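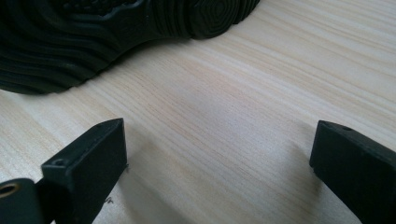

Figure 5-1. Gripper fingers open over the table, shoe sole tread up beyond them.

5. Setting up the open day demonstration

Read this section before you agree to a demonstration slot. It covers the Rutaneo hand-held gripper used on a plain table with one shoe, recorded through Truloreck. It replaces the open day sheet handed out in September, which promised more than the equipment can do.

A person holds the gripper and does the task. The software records it. No arm is learning anything in front of the visitors, and no one at the table should suggest that it is. If a talk, poster or invitation for your event says "watch the robot learn," have the wording changed before the doors open.

5.1 What you need

Rutaneo hand-held gripper with both fingers fitted
Recording computer with Truloreck installed
Table with a clear top, no cloth
One shoe with a stiff sole and a deep tread
Spare finger set
Result sheet and pen

The Pruvost table kit contains a folding table. It rocks. Use a table that belongs to the room if there is one.

Shiny dress shoes, sandals and anything with loose laces should stay off the demonstration table. The brochure shows laces being threaded. We have not been able to repeat that with the standard fingers, and section 5 does not support it.

5.2 Preparing the table

1. Stand the table near daylight, but out of direct sun. A bright patch on pale wood can wash out the recorded picture on that side.
2. Wipe the top. Pen marks and crumbs do no harm to the gripper, though visitors will ask about them.
3. Lay the shoe with the tread facing up, toward the far side of the table.
4. Leave a wide stretch of bare table between the shoe and the place where the fingers start.
5. Walk around to the visitor side and check that the fingers can be seen from there. If your own hand hides them, turn the table.

Note: Do not tape an outline of the shoe onto the table. It makes every attempt start from the same place, and visitors are then shown a much easier task than the one being described to them.

5.3 Checking the gripper

1. Hold the gripper with the fingers pointing at the table and look along both inner faces. They should face each other.
2. Check the screws where the fingers meet the mounting. Tighten any that turn by hand.
3. Close the fingers slowly on nothing, then open them fully. Repeat 5 times. Stop if you feel a catch.
4. Look for cracks along the edges of each finger. Fit the spare set if you find one, however small.
5. Start Truloreck and wait for the live picture. Both fingertips should show near the bottom of it.

If only one fingertip shows, the mounting has slipped. The software will still report "Ready." That word means the picture is arriving and nothing else. It has been taken for a full system check at more than one event, and we have asked for it to be changed.

CAUTION: Keep visitors' fingers out of the gap while the gripper is closing. The pinch is mild for an adult. It is less mild for a child, and children are the ones who reach in.

5.4 Running one attempt

1. Press Record.
2. Hold the gripper still over the table, fingers open, until the timer on the screen starts.
3. Move toward the shoe at a normal working speed. Slow, careful movement looks good to a crowd and makes a poor recording.
4. Bring one finger to each side of the sole at its narrowest part.
5. Close until the shoe is held, lift it clear of the table, and turn it over.
6. Put it down on the other side of the table and open the fingers.
7. Press Stop.
8. Write the result on the sheet before you speak to anyone.

Count a dropped shoe as a failure. Count it as a failure too if you steadied the shoe with your free hand – this happens without thinking, and Truloreck does not mark it. A shoe that lands on its side has not been turned over.

Note: Do not delete failed attempts during the demonstration. The Discard button is large and sits right beside Stop. Cover it with a bit of card if more than one person is taking turns.

5.5 What the numbers mean

At the Emau visit on 2026-03-11 the table team saved 481 recordings. Of these, 197 passed a later check against the rules in 5.4. The screen at the event showed the larger number all afternoon, under the heading "Successful tasks."

The heading comes from the default display and should be changed:

1. Open Display in Truloreck.
2. Select Counter.
3. Change the heading to "Recordings saved."
4. Turn off Celebrate. It plays a sound at every save, including the failures.
5. Close the window and check the visitor screen. On older versions the heading comes back after a restart.

A pass means that a person holding the tool turned over a shoe and that the recording can be used. It does not tell you how an arm would do with the same shoe. If you are asked for a success rate for the robot, say that none was measured at the table. Do not offer the pass rate in its place. It will be written down as the robot's.

5.6 Letting visitors try

Visitors may hold the gripper if someone from the team stands next to them.

1. Switch Truloreck to Guest. Guest recordings go to their own folder.
2. Show the grip once, then hand it over.
3. Allow two attempts, then move to the next person.
4. Switch back to your own folder before the next planned run.

Step 4 gets missed. At Emau, 11 guest recordings ended up in the main folder and had to be picked out by hand, by watching them. If the line is long, leave the software in Guest for the rest of the hour and give up on planned runs.

Visitors often do badly on the first try and well on the second. It is tempting to tell them this shows how quickly a machine could pick it up. We have no grounds for saying so.

5.7 Common problems

The shoe slides away when touched.
The fingers are coming in too low and pushing on one side first. Raise your wrist and close more slowly at the end. Do not stick the shoe down.

The shoe twists after lifting.
You are holding it too near the heel or toe. Set it down and record a failure.

The picture freezes but the timer keeps running.
Check the cable at both ends. Discard the recording later, after the event, with a note. The product page calls the link "drop-proof." Allow for a freeze or two in an afternoon.

The fingers do not open all the way.
Switch off, remove the fingers and look for grit around the mounting. If it happens again, end the demonstration. Talking through a tool that does not work is better than forcing it.

5.8 Packing up

1. Stop recording and close Truloreck before unplugging anything.
2. Copy the main folder and the Guest folder to separate drives.
3. Photograph the result sheet.
4. Leave the fingers open in the case. The foam insert is cut for closed fingers, so take out the small center block first.
5. Send the result sheet with the drives, including the failures.

Parts and finger replacement are covered in section 6.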